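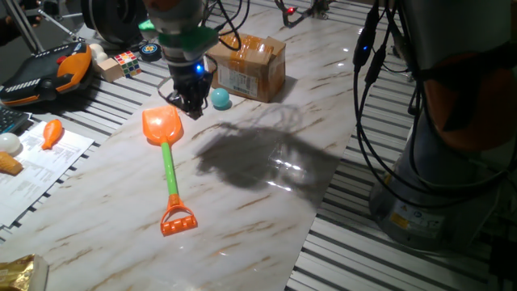 The toy drive in Palo closed on Saturday's deadline with more sand toys than its organizers had planned for, and sorting will go on through the end of the month. Donations to the Vuvville Play Library came in from households on both sides of the county road, most of them in reused cardboard boxes with the old shipping labels left on. Shovels make up a good part of the pile. A typical one has an orange plastic scoop, a lime-green shaft and an orange D-shaped handle with finger bumps on the grip, and small balls turn up with them. The library lends toys by the bag to families and child care homes, and the outdoor bags are the ones that run out first each spring.

Jaqueline Becerra, who manages the library, put the final count at 400 toys. Of those, 178 are meant for sand or water. Last year's drive, held in December, brought in mostly puzzles and board games, and the outdoor shelf had gone short ever since.

"We moved it to March so people would be cleaning out the garage and the porch," Becerra said. "We got what we asked for. Now we need more mesh bags."

Each toy is checked for cracks and sharp edges, washed, and left on racks overnight before it is tagged. Shovels get a second look where the shaft meets the scoop and again at the handle, the two places where they tend to split. Anything that fails is recycled if the plastic is a type the county takes. As of Mar 23, 2019, the library had set aside 22 toys as too damaged to lend.

Balls are sorted by size. The smallest ones are kept out of bags for children under 3 and go into a separate bin for older groups. Nicanor Espinoza, who handles the tagging, said parents should still look through a bag when they get it home.

"Things get mixed up between one family and the next," he said. "If there's something in there you don't want your kid to have, bring it back and we'll swap it."

The outdoor bags will be ready for checkout when the library returns to its longer spring hours. Each bag will hold a shovel, a pail or sifter, a mold or two and, for the older age group, a ball. Bags can be kept for three weeks and renewed once if no one else is waiting. There is no charge for members. A family membership covers every child in the household.

Estrella Maldonado runs a child care home on Oda Street and has borrowed from the library for several years. She said long-handled shovels are the hardest thing to keep in good shape in a group setting, where children lean on them and leave them out in the sun. She has asked to reserve two bags.

The library is no longer taking sand toys. It still needs ride-on toys in working order, child-size rakes, and mesh bags with drawstrings. Stuffed animals and anything that runs on batteries cannot be accepted. Donors who left boxes with a name on them and want the box back should call before the end of the month, after which the cardboard will be flattened and recycled.

Fulgencio Villalobos is taking calls about pickups for larger items. Pickups are limited to addresses in Palo.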